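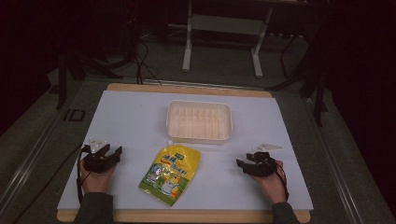

Bench 2, tray and pouch on the white sheet.

May 15, 2004

Saturday, so I had the packing bench to myself for most of the morning (Irena Krajewska came by for her umbrella and stayed for coffee, which I count as help). The plan was the one Hưng and I wrote up on Thursday: try the yellow pouches against the shallow ribbed trays and decide how we want them laid in before we order more trays from Corow.

First, the sheet. I'm a convert! I grumbled when Glória Louro suggested covering the board with white, but the yellow shows up beautifully on it and so does the green band at the bottom of the pouch, and I'm not squinting at yellow on pale wood anymore. It doesn't reach all the way, there's a strip of bare board left along the far edge and another along the near one. I'm leaving it like that for now. Cut the next one bigger, or move the board in — Hưng, your call, you have the good scissors.

Trays. The white ones with the ribs across the bottom. I like these better than the flat ones we had from Mandbridge in December, mainly for the raised rim, and the sloped sides make it easy to slide a soft thing down into place. What I can't settle is the ribs. A pouch is a floppy object and I'd like it to lie flat, and I keep wondering if the ribs will print a pattern into the foil after a few weeks on the shelf. Diệp says no. Diệp also said the Kiltden tape would hold through the winter, so I've put one tray aside with a pouch in it and wrote the date on a slip underneath. Please don't tidy it away!!

Pouches. The one with the cartoon duck-looking fellow on the lower half. I can't read the characters on the upper half, Diệp can, and she promised to write out the wording on a card so the rest of us can stop calling it "the duck one" on the stock sheet. They crease very easily. I tried smoothing one with the side of my hand and got most of the big folds down but the fine ones stay, and they catch the light from the window whatever you do.

Which way round: I started with the pouches crosswise and didn't like it, then went lengthwise with the cartoon side up and the top to the left. Much nicer. You see the yellow first and the character isn't upside down when somebody opens the carton from the front. Going with lengthwise unless somebody objects by Wednesday. 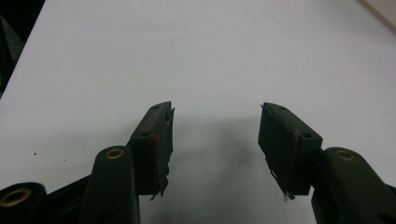
Stock, while I was at it. Shelf sheet says 356 pouches and I'm taking its word. Trays on hand 126, also from the sheet. Cartons hold up to 90 pouches if you leave the trays out entirely, and I don't want to do that, they slump to one end and arrive looking sat upon.

Still to do: ask Corow if the same tray comes without ribs. Wipe down the board under the sheet. Yabsira Belay wants the bench Monday for the Trương order, so the pouches go back on the low shelf tonight, and the sheet can stay if she likes it.

Coffee's out again, by the way.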